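The Cup We Cannot Give Up

In the town where I grew up, coffee was something you drank standing at a counter, from a small porcelain cup, in less than three minutes. When I moved to Trernetwood I was surprised to see people walking with their coffee. They walked with it to the ferry, to the dentist, into the bank. Some of them had walked with it for so long that it was surely cold, but they held it as if it was still keeping their hands warm.

I have lived here long enough now to walk with coffee myself. So I write this without pointing a finger at anyone, or at least I point it also at me.

The paper cup is not as simple as it looks. Paper alone would become soft in a few minutes, so most cups have a thin lining on the inside, usually of plastic. This lining does its work very well. It is also the trouble, for at the paper mill it must be separated from the fibre, and not every mill has the equipment for it. Many people I spoke with in Trernetwood believed that a paper cup goes in the paper bin. It is a natural thing to believe. The name of the object tells you so.

At the Skyrme sorting depot, past the old rail yards, I was allowed to spend one morning beside the belt. The noise is strong and the smell is sweeter than I expected, something like old juice. The workers there have a quick way of reading rubbish. They know by the sound if a bottle is full, and they know what month it is from what people throw away. In January it is boxes, in February it is still boxes.

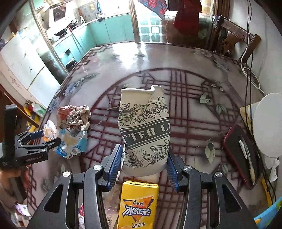

A crumpled takeaway cup, with a yellow drink carton below it.

Cups are a small part of the weight that comes through Skyrme. But they are light and they are bulky, and in a street bin they take the space of heavier things. A bin that is full of cups is mostly full of air. This is why the bins on the harbour side overflow before noon in good weather, and why the council truck must go by 2 times in a day where once was enough.

Rividano, a small roastery with a café on the ground floor, decided last spring to try something different. It bought 700 thick ceramic cups, all second-hand, none of them matching, and it put them on open shelves by the door. You take one, you pay nothing for it, and you bring it back when you remember. Some of the cups have the names of hotels that closed long ago. Some have a crack which has been there so long that it looks like part of the pattern.

I expected the shelves to be empty after a week. They did become rather thin in the first month, I was told, and then slowly the cups began to come home. They came in bags, in prams, in coat pockets. One arrived by post. A few cups came back that had never belonged to Rividano in the first place, and they were washed and put on the shelf with the others.

Not everybody is pleased. A café on Brosengate, with more than 100 customers in the hour before work begins, explained to me that it has one sink and no room for a second. For a place like this, washing is not a question of good will. It is a question of plumbing. The owner had tried a deposit of 3 dollars on each cup, and the queue became so slow that people left it. After one month he went back to paper, with some embarrassment, I think.

There is also the matter of time. When I sit down with a real cup, I must stay until it is finished. On some mornings this feels like a gift, and on other mornings I look at the clock and drink too fast and burn my tongue. The paper cup sells us the right to leave. I don't believe we will give this up only because somebody puts a poster on a wall.

What I notice in myself is smaller. I keep a ceramic cup in my bag now, wrapped in a tea towel – blue, a little too heavy, from the Rividano shelf. I should have returned it in April. On the ferry I hold it with both hands, and when the boat turns at the breakwater I have to drink quickly, as it has no lid.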